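Speaker notes – "Who Is Talking to You at Nine in the Morning?"
Local media evening, Nastdale library, upstairs room
Slot: 31 minutes with questions. Keep the water nearby.

Start without the hello. Ask who had a favorite morning host growing up. Let a few people shout names. Then ask what that host's opinions were on anything at all. Wait. Most rooms go quiet, and that is where I want to begin.

My claim, said slowly: the friendly talk show host is a job of work, and we have been sold it as a personality. I don't think the hosts are frauds. I do think the word "authentic" has been used on us so many times that we should ask to see a receipt.

The Nastdale Morning example. I sat in the studio audience on a Monday in February. Doors at 7:15, show at nine. A warm-up man taught us three kinds of laugh. We practiced the surprised one twice. When the host walked out and said he "never knew what was going to happen," there was a card on his desk with the story about his dishwasher typed on it. He told it well. I laughed (second kind). I had also heard it on the radio the autumn before, when it was his sister's dishwasher.

Pause here for the dishwasher. It usually gets something.

Next, the numbers the station likes to quote. Their press sheet says the host gets 335 letters a week and "reads every one." Birdie Haverford worked the mail desk there for two seasons and told me he read the ones she put in a red folder. I believe Birdie. I also believe he thought that was all of them.
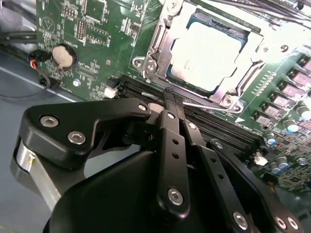 Thaddeus Nguyen-Tran

Co-hosts. Skip this part if we started late. The bickering-couple format gets treated as chemistry, and some of it may be. But look at the Jatier Hour, which changed its second chair four times and kept the same bickering. Same jokes about his golf, same eye roll before the weather. Mei Ridgeway auditioned for that chair and was handed a page headed "things that annoy you about him." She had met him that morning.

Read Mei's line from the page: "He always takes the last muffin." Then move on, don't milk it.

The other side, and be fair about it. Henrik Lindemann produced daytime for years and disagrees with nearly all of this. His point is that five hours of live television a week would flatten anyone without a script under them, and viewers know perfectly well what they are watching. The first half I'll give him. On the second half, he offered me an audience survey done for Drustik, the coffee sponsor, in which 80 people were asked if their host was "the same off the air" and 70 said yes. He thought this showed trust. I asked how any of them would know. We are still friends.

Where I am less sure – the long runs. Somebody who does this for decades may stop having an off-air version to compare against. I have no evidence either way and neither do the people who write the tribute specials.

Quiz shows only if asked. The Kasprzak story is too long and I always get the order wrong.

Questions. Shahla Hassanpour has the roving mike. Likely first one: "So do you still watch?" Yes, most days, with toast.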